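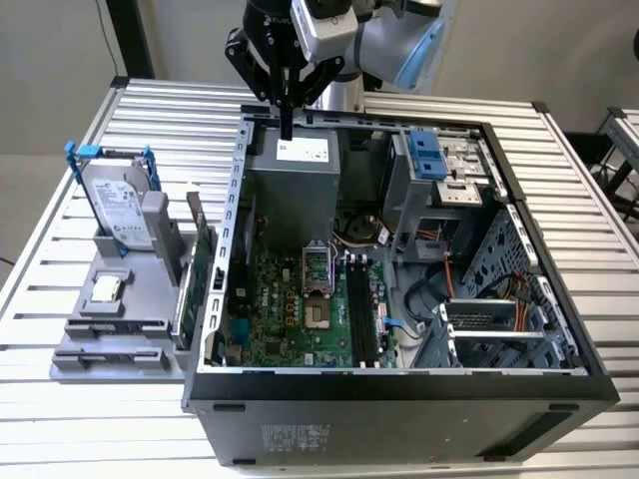

我们机器人社做拆装机课题快一个学期了，用得最顺手的一样东西居然是Ninh零件治具套件，必须写一篇夸夸它！以前硬盘、内存条随手往台面上一摊，夹爪每次去取都得重新找位置，调程序调到怀疑人生。现在浅灰色的3D打印治具就立在机箱左边，硬盘竖着插，两个蓝色提手朝上，CPU躺在方形凹槽里，绿色的内存条也有自己的卡槽，坐标定一次就能一直用（真的省心）。

套件995元，社费出的。除了打印好的成品，还附模型文件，我们照着改了2版，把内存长槽的开口放宽了一点点，平行夹爪的细手指进出舒服多了。铝型材台面上固定也方便，六月去Drodton参加校际赛，拆下来装箱、到场再装回去，一点没耽误调试。

说说不满意的地方。说明书写得太省，Gotix接口那一页我们来回看了好几遍才弄懂；CPU凹槽的公差偏紧，放歪一点就卡住，新社员练手时没少被它教育，哈哈。另外浅灰色容易显脏，要是有深色可选就好了。

不过整体我还是非常喜欢！社里刚入门的同学用它练取放，一个下午就能跑通第一段程序，那个兴奋劲儿隔着走廊都听得见。下学期打算再添一套，给Trerirau分校的同学也玩玩。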